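4. Picking up the thread

I used to rush this bit, and I paid for it in tangles! Lay the suture thread loosely over the tissue before you go anywhere near it, and leave yourself plenty of slack (I like a nice lazy curve).

Note: my practice tissue is the pale Ovelik sort, so I stick to dark thread. Much easier on the eyes.

4.1 Bring the instrument in slowly, with the jaws closed.

4.2 Open the jaws just short of the thread. Go for a loop, as there's more to aim at than on a straight run.

4.3 Check that the thread crosses the gap between the jaws before you close them. If it's only brushing a tip, back off and come in again.

Caution: don't snatch. The gripping surfaces are textured and a hard tug can fray the thread.
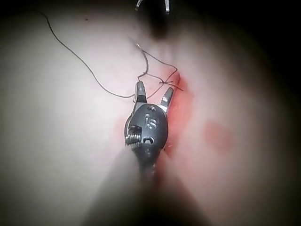 4.4 Close gently and lift a little. If the thread slides, let go and take a fresh hold further along. I allow myself 5 tries, then I put the kettle on.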